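I want to write a little about the color blue, because I have spent the past year learning to dye cloth with indigo and I have many thoughts and not so many people to tell them to. It will be a thread.

My teacher is Citlali Ponce. She has a small workshop in Hadatport, behind the fish market. When I first came there I thought indigo is a paint. You put the cloth in, it gets blue, you go home. She let me believe this for one whole morning.

The surprise is that a good indigo vat is not blue inside. It is yellow-green, like weak tea with something wrong in it. The blue form of indigo does not dissolve in water. You have to take the oxygen away from it first, and then it can enter the fiber.

When you lift the cloth out, it is green. Then the air touches it, and it turns blue while you are looking. I have now seen this very many times and I still stop talking when it happens.

We use a fructose vat: indigo, lime, fruit sugar. My ratio is one part indigo, two parts lime, three parts sugar. Other people will tell you other ratios and they are also right. 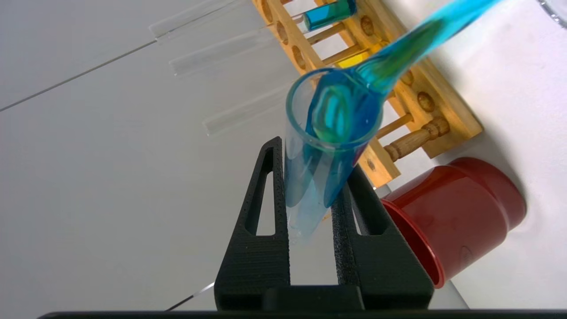 For a dark navy I do 8 short dips, with a rest in the air between them. Beginners (I was one) do one very long dip and hope. The color from a long dip sits on the surface and comes off on your neck in October, when you wear the scarf for the first time.

About the smell. The fructose vat smells a little sweet, a little like a wet barn. The old fermented kind smells much stronger. My neighbor Haoran Hou is a patient man, but he has asked me which kind I am keeping on the balcony.

Money, for those who asked in messages. I paid 230 for my first bag of powder and I wasted half of it, mostly by stirring too hard. Stirring brings air in, and air is what you do not want. Stir slowly, along the wall of the bucket, and put the lid back.

Wash your cloth before dyeing, even when the shop says it is ready. I skipped this once with a tablecloth for my sister. It has pale spots in the shape of nothing in particular. She uses it anyway, with the plates on top of the spots.

Next time I will write about resist paste, which I do not understand yet. If somebody here makes it from rice flour and it does not crack, please tell me how thick you put it.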